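Teaching by demonstration is how you get a robot to do a job without writing out every move. You either grab the arm and walk it through (hand guiding), or you drive it from a distance with a controller, which is called teleoperation. I learned hand guiding first and I still love it!

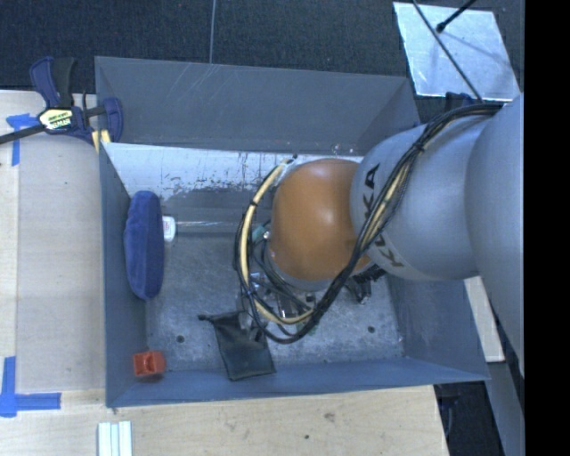

Picking from a bin is harder than it sounds, mostly because of the walls. Mali Prosser had me record 18 runs at Semcombe, and I'd say nine were any good (the rest were me dithering).

Last updated: 07/02/2019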